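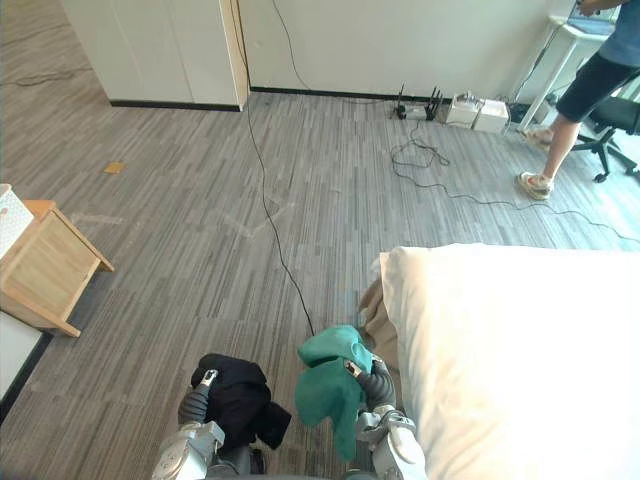 # Mestine: a bedroom tidying set

Hendrik Pillay, March

Home | Files | Labels | Changes | Contact

Mestine covers the picking up of laundry in bedrooms, a chore that has resisted all my efforts to finish it. There are 2518 clips across 3 rooms. Carpets are mostly striped and grey, a colour scheme that hides socks very well and black cloth less well than you'd hope.

## What's labelled

- `cloth`: anything limp. Black, teal-green and tan items all go here. I gave up separating tops from towels after 164 clips and one long argument with myself.
- `bedding`: the big white stuff. Duvets and mattress toppers share a label.
- `furniture`: side tables, cabinets, and whatever has been put down on top of them.
- `leave_alone`: routers and cables. Please do leave them alone.

## Known faults

228 clips have washed-out bedding. Folds are hard to trace in these, so outlines follow the outer edge only. Cloth tucked against a duvet is sometimes labelled as duvet. Fixes go in the Nivano branch, and the old Vlad labels are kept for comparison and mild embarrassment.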